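Category: Grant Reports / Entertainment Media

May 24, 2021
By the Skuvum project desk

Progress report to the Hostitz Fund: celebrity photo and caption archive, second reporting period

The work covered by this report is the correction and re-indexing of entertainment news items held by Skuvum. The collection consists of short celebrity items, red carpet galleries and street-style posts, most of them first published on the Ledesma gossip pages and later passed to us when that site closed. The period began in January.

The target for the period was 500 items checked and re-indexed. That target has been met. Each item was read against its original posting, the name of the performer was matched to the authority list, and the event or location field was filled in where the text supported it. Where the text gave only a phrase such as "out and about in the city," the location field was left blank.

Of the items checked, 74 needed a correction to the name field. The usual fault was a married name used in one post and a stage name in the next, so that a search on either returned half the coverage. Both forms now point to one record. A smaller group had the wrong film or series title attached, generally a working title that was dropped before release. The working title has been kept as a secondary term, as readers still search on it. 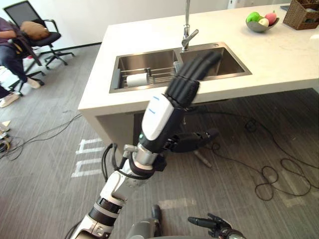

Captions took longer than planned. The Ledesma captions were written to a fixed width and many lost their final words when the site changed templates. The full text survives in the newsletter edition for most of them, and it was restored from there. The rest are marked "incomplete" and have been left as they are.

Credits were handled separately. Agency credits were stored in a field that the old system shared with the photographer's name, and the two had to be split by hand. This work is finished for the premiere galleries and has started for the awards galleries. Street-style posts have not been touched.

Unverified claims remain the main editorial question. The collection includes 200 items that rest on an unnamed source, chiefly reports of breakups, engagements and casting talks. Under the policy agreed at the start of the grant, these stay in the archive but carry a status label, and any later denial or confirmation is linked from the same page. The label has been applied to all of them. The linking is partly done – engagements first, then casting.

We received 9 removal requests in the period. Most concerned relatives of performers who were minors when the item was published. Those items were withdrawn from public search on receipt, and the file copy was kept under restricted access. One request, about a restaurant review that mentioned an actor in passing, is still open.

The search page is hosted by Flesten under the existing contract. Response times have been steady. A fault that sorted undated items to the top of every result list was reported and fixed, and undated items now appear last.

Spending is within the approved budget. The caption line is over and the scanning line is under, and we ask the Fund to approve a transfer between the two. No new money is requested.

Work planned for the next period:

Finish the credit split for the awards galleries and begin street style.
Complete the links between rumor items and later statements.
Add the soundtrack and touring coverage, which is still in its original folders.
Close the open removal request.

A revised item schedule and the transfer form are attached.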